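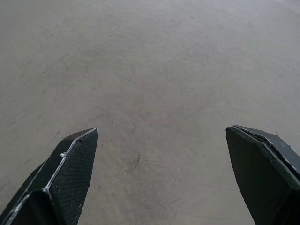
Petadus cell

The Petadus cell is a single-arm floor-picking station at the Dakell returns depot in Flivismont. It lifts parcels that have fallen from the sorting belt and puts them back on it, a job previously done by whoever was closest and least able to look busy. The cell consists of one arm on a fixed pedestal, a two-finger parallel gripper, a wrist camera and a control cabinet. It is best known within the depot for its maintenance routine, which takes up more of the written manual than the picking does.

Name

Petadus was the name of the software package supplied with the arm. The label on the cabinet was larger than the one on the machine, and the name stuck. Older work orders call it "Cell 22," although the depot has never had a Cell 21.

Gripper and fingers

The fingers are black, faceted and sold in pairs. They narrow toward the tip so that they can get under the edge of a flat envelope, the one item the cell still drops with any regularity. Grip pads are treated as consumables and replaced on a schedule. The bevels along the top of each finger lose their finish long before the finger itself is in trouble, and the manual warns new technicians against ordering spares on the strength of a shiny edge. The warning was added after a cupboard filled up with spares.

Each finger is held by two screws and located by a dowel pin. The pin fits either way around. The finger does not, and a reversed finger will pass every electrical check before missing the first parcel by 17 millimeters.

Setup

The cell is set up from cold at the start of each week and after any finger change. The procedure is as follows.

Clear the floor within reach of the arm. Parcels, tape and coffee all count.
Home the arm and open the gripper to its full stroke.
Lower the wrist to the inspection height and confirm that both fingertips appear in the camera view, level with each other. The fingers need not sit the same distance from the sides of the view, as the camera bracket has never been quite straight.
Capture a floor reference with nothing in the gripper.
Close the gripper on the gauge block, read the width, and open it again.
Run 50 practice picks with the dummy parcel.

The floor reference causes most of the arguments. The software compares each new view against the stored one and treats anything different as a possible parcel. Bare concrete was expected to be the ideal background. Concrete, however, has opinions: scuffs, trowel marks, hairline cracks and small pits all show up at close range, and under changing daylight they show up differently. In its first January the cell made 403 attempts to pick up the same scuff. None succeeded, and the cycle counter recorded it as the most productive shift to date.

The remedy was to retake the reference whenever the light changed and to raise the threshold for thin, dark marks. A proposal to paint the floor was approved, costed and then forgotten.

Routine care

Fingers are wiped with a dry cloth at the end of every shift. Solvent is forbidden on the grip pads, where it leaves a film that picks up lint and, in time, shipping labels. The camera window is cleaned separately, with a different cloth. The two cloths are identical and are kept on the same hook.

Finger screws are checked with a torque driver once a week. Jaw play is measured by hand with the power locked out, and anything the technician can feel is considered too much. The cable loop behind the wrist is inspected for flattening, particularly after the arm has been parked by someone in a hurry.

Known faults

A gripper that reports "closed" while plainly open usually has a loose sensor plug. One that creeps open under load needs its drive belt tensioned. Uneven tips are most often a finger seated on a crumb of packing foam; removing the foam is quicker than recalibrating around it, though both have been tried.

Documentation

The current manual, revision 17, is dated April 11, 2019. It replaced the Pascual binder, a collection of notes and printouts named after the brand of binder. The binder was retired officially and can still be found on top of the cabinet, where it is consulted first.

See also

Parallel gripper
Dakell sorting belt
Lockout procedure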